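SE BUSCAN PARTICIPANTES – Lectura y transcripción de cartas del tarot, oráculos caseros y cuadernos de adivinas

Grupo de estudio Barros. Convocatoria abierta, plazas limitadas.

Resumen para quien tenga prisa: buscamos gente que lea letra antigua, o que tenga ganas de aprender, para trabajar con un fondo de cuadernos de cartomancia. Presencial y a distancia. Hay una pequeña compensación, ver más abajo.

El fondo

236 cuadernos y libretas sueltas. Casi todo de entre guerras, alguna cosa anterior. Los reunió Elfriede Ackermann durante media vida, comprando en mercadillos y a familias que vaciaban pisos. Tiradas anotadas con fecha e iniciales del consultante, significados carta por carta, recetas, oraciones, cuentas de la compra metidas en medio. En castellano la mayoría, un puñado en alemán y tres en portugués. Baraja española sobre todo. Muy poco tarot de Marsella, aviso para que luego nadie se lleve un chasco.

Qué pedimos

- Castellano muy bueno. Alemán o portugués, se agradece.
- Paciencia con la letra. Hay lápiz casi borrado.
- Compromiso de 2 tardes al mes, de septiembre a febrero.
- Ordenador propio para los que participen desde casa.
- No hace falta creer en nada. Tampoco no creer. En el grupo hay de todo y se convive bien.

Lo que NO es: un curso de tarot. No se echan las cartas ni se dan certificados. Cada año llegan correos preguntando y no damos abasto a contestar.

Cómo se trabaja

Cada participante recibe un lote de imágenes escaneadas y una plantilla. Se transcribe tal cual, con faltas y todo, sin corregir. Dudas entre corchetes. Luego otra persona revisa. Las sesiones presenciales son en el local de la calle Altby, segundo piso sin ascensor, y ahí sí se manejan originales: manos limpias, lápiz, nada de bolígrafo. Café en el pasillo, nunca en la sala.

Los nombres completos de consultantes no se publican. Quien entre firma una hoja de confidencialidad, una página, se lee en un momento.

Compensación

200 euros por lote terminado y revisado. Los lotes son de unas 90 páginas, según la letra. Se paga por transferencia al cerrar el lote, no antes. El viaje no se cubre, lo sentimos, este año no llega el presupuesto.
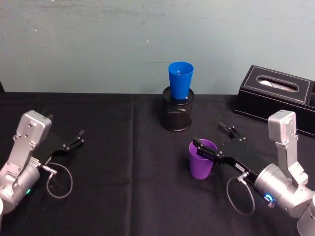

Los que terminen al menos un lote salen con su nombre en los créditos de la edición, salvo que prefieran que no. La edición la prepara Jemon y va en papel y en digital, fecha todavia sin cerrar.

Para apuntarse

Correo con el asunto "Cuadernos" y dentro:

- nombre y ciudad
- idiomas
- si presencial o a distancia (o las dos)
- tres o cuatro líneas sobre por qué le interesa. No mandar currículum, no los leemos
- si ya ha transcrito manuscritos, decir cuáles

Contestamos con una página de prueba para transcribir en casa, sin límite de tiempo. No se puntua la rapidez. Lo que miramos es que no se invente lo que no se lee.

Menores de edad no, por el tema de los datos personales.

Preguntas sobre el fondo a Elfriede, mejor por correo, que el teléfono lo coge cuando lo coge. Preguntas sobre pagos, a la administración del grupo en la misma dirección.

Publicado el 7 de junio de 2024. La convocatoria se cierra cuando se llenen las plazas.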